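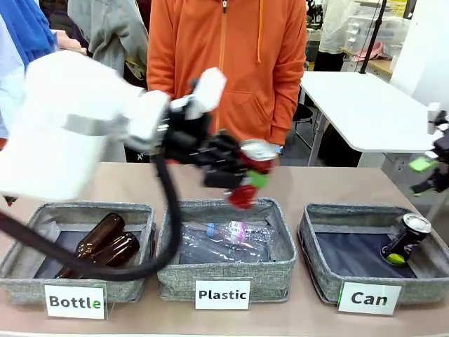
Woven sorting baskets, grey, with Bottle / Plastic / Can cards

Motden Woven Sorting Baskets - set of three with cards

Item no. 1152
In stock at Pearce. Havuston shop waiting on a delivery.

Three baskets, same size, side by side on a table or worktop. Woven fabric, grey outside, darker grey lining, rounded rim. For people who sort their empties indoors and carry them out later. Low enough to see what's in there without lifting anything.

What you get
Three baskets
Three white cards - Bottle, Plastic, Can
One spare blank card

Bottles and cans not included (we have been asked).

The cards
Stand-up type, black lettering, big enough to read from across the kitchen. Last letter is green on Bottle and on Can. Stand them in front or lean them on the basket, either's fine. Not glued, not clipped. If you want them fixed, the Kundeo clip fits the rim, sold seperately, item 194.

Want other words? Paper, Batteries, Corks, Lids all available. Three or more of the same word, email Hongmei Yao at the Pearce shop and she'll print them with the next batch. Longer than 11 letters won't fit, sorry.

What goes where
Bottle - glass. Brown, green, clear, all the same basket. Lay them down, they sit better on their sides. Two big ones will lean on each other quite happily.
Plastic - drinks bottles, squashed if you can be bothered. Saves a lot of room. Caps on or off depends on your council, check with them.
Can - drinks cans, food tins if rinsed. Tins with a sharp lid, push the lid inside first.

Rinse everything. The lining wipes clean but old beer gets into the weave and stays there.

Care
Wipe with a damp cloth. Mild soap OK. No machine wash, no tumble dryer, no bleach. Stuff with newspaper if the rim goes out of shape, leave overnight. Don't stand them on a hot hob or right up against a radiator.

Not for broken glass. Not for food waste either, no lid and the fabric isn't sealed underneath.

Changes to this set
New lining from May, slightly thicker. Older sets have the thin one, still good, no need to swap. Card stock is heavier now as well, the first lot curled in steamy kitchens.

Also bought with this
Motden single basket, grey - item 1866, matches the set
Kundeo rim clips - pack of four
Blank cards - pack of ten

Questions we get

Do they stack? Empty yes, one inside the other. Full no.

Will they take wine bottles? Yes, on their sides. Stood up they tip the basket.

Other colours? Grey only for now. Sand was planed for the summer, no date yet.

Can I buy one card? Yes, at the counter in either shop. Not online, the postage costs more than the card.

School and office orders
Six sets or more, ring and ask for Szabolcs Hajdu. Flat delivery charge, cards printed to your own list, allow two weeks. Invoice fine for schools.

Returns
28 days, unused, cards included please. Printed-to-order cards can't come back unless we've spelt them wrong.

Page updated Thursday, June 3, 2021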